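Der Kostenvoranschlag

Als ich die Mappe aufschlug, war mein Tee schon kalt und der Posten »Greifer« noch immer leer. Dabei hatte ich mich auf genau diese Zeile seit Wochen gefreut!

Wir waren eine Buchbinderei in Kikthorpe, zwei Räume und ein Dachboden, und wir wollten einen Roboterarm. Im Frühjahr hatte das noch wie ein Witz geklungen, den man beim Leimkochen macht. Im Juni lag das Angebot von Clavero auf dem Tisch, mit einer Zeichnung, auf der der Arm so elegant über dem Falztisch stand, als hätte er dort schon immer gewohnt. 2.849 Euro, gebraucht, überholt, mit Steuerung. Ich las die Zahl laut vor, und die Katze hob den Kopf.

»Und was kostet er, wenn er etwas anfassen soll?«, fragte meine Schwester.

Da hatte sie mich. Ein Arm ohne Greifer kann winken. Also rechnete ich weiter, auf der Rückseite einer alten Lieferantenliste, und ich gebe zu, dass ich lange nicht mehr so glücklich gerechnet hatte. Der Greifer von Noh mit weichen Backen, damit die Buchblöcke keine Druckstellen bekommen. Eine kleine Kamera ans Handgelenk. Eine Bodenplatte, denn unsere Dielen geben nach, wenn der Postbote hereinkommt. Strom, Not-Aus, ein Zaun aus Plexiglas. Die Schulung (zwei Vormittage, Anfahrt extra). Jede Zeile zog die nächste hinter sich her, und ich schrieb und schrieb.

»Du hast die Ersatzteile vergessen«, sagte sie.

»Die kommen unter Verschiedenes.«

»Unter Verschiedenes steht schon der Zaun.«

Wir stritten bis in den Abend, aber es war ein guter Streit. Sie wollte mieten, ein halbes Jahr lang, und dann sehen. Ich wollte kaufen, weil man an einem gemieteten Arm nichts umschrauben darf und ich bereits drei Dinge wusste, die ich umschrauben würde. Sie zählte nach, wie viele Bände wir an einem starken Tag schaffen: etwa 200, wenn beide gesund sind. Ich hielt dagegen, dass uns die Handgelenke schon beim Einlegen wehtun, lange bevor der Leim zieht. Darauf sagte sie nichts, rieb sich den Daumen und schob mir den Taschenrechner herüber.

Gegen elf hatten wir einen Plan. Den Arm kaufen, den Zaun selbst bauen, die alte Skurken-Presse abgeben, die seit der Hochzeit unserer Eltern den Flur versperrte. Fünfzehn Prozent blieben als Reserve, darauf bestand sie, und sie unterstrich es so fest, dass der Bleistift brach. Den Rest würden wir aus dem Weihnachtsgeschäft zahlen, falls es eines gab.

Ich trug die Summe ein. Sie sah riesig aus und wunderbar!

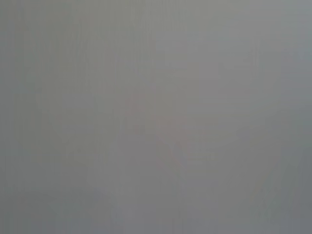

Dann holte meine Schwester den Zollstock, und wir gingen im Dunkeln hinüber in die Werkstatt, um auszumessen, ob der Arm überhaupt durch die Tür passte.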